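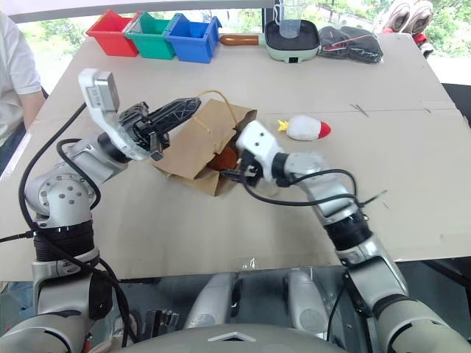 Project report: a three-track EP from a bedroom studio

For my final music production project I made an EP of three house tracks under the name Plarnum. My partner was Prasanna Munasinghe, who did most of the drum programming, and our advisor was Karthik Navaratnam. I handled bass, arranging and the mixes (so if the low end is muddy on your speakers, blame me!).

How it started

We began with a folder of 53 loops that Prasanna had been hoarding since freshman year. A lot of them were the same hi-hat pattern with a different reverb, but there was one grumpy little bassline in there that I loved right away, and it grew into the opening track, Skutevstead. I pitched it down, ran it through a cheap distortion plugin and left the timing a bit sloppy.

The tracks

Skutevstead is the dark one. Breathnach is slower and has a chopped vocal, which is me humming into my phone in a stairwell at 2 a.m. Wokell was meant to be the big closer, and it fought us the whole way. The breakdown ran so long that my roommate thought the song was over, so we cut 15 bars and brought the kick back early. Much better!

Mixing

This ate most of April. The kick and bass kept stepping on each other, and my first fix was turning everything up, which Karthik was very polite about. He had me mute every channel and bring them back one at a time, starting with the kick. I ended up using sidechain compression on all three tracks and cutting a lot of low mids from the pads. I also checked everything in my mom's car, where Breathnach rattled the door until I redid the sub.

Getting it heard

We put the EP online in May and sent it to the campus radio station, which played Skutevstead on the late show. It had 275 plays by the time I wrote this, and I'm sure a few of those are my cousins. Prasanna wants to do a remix of Wokell next, with the long breakdown put back in. We're still arguing about that.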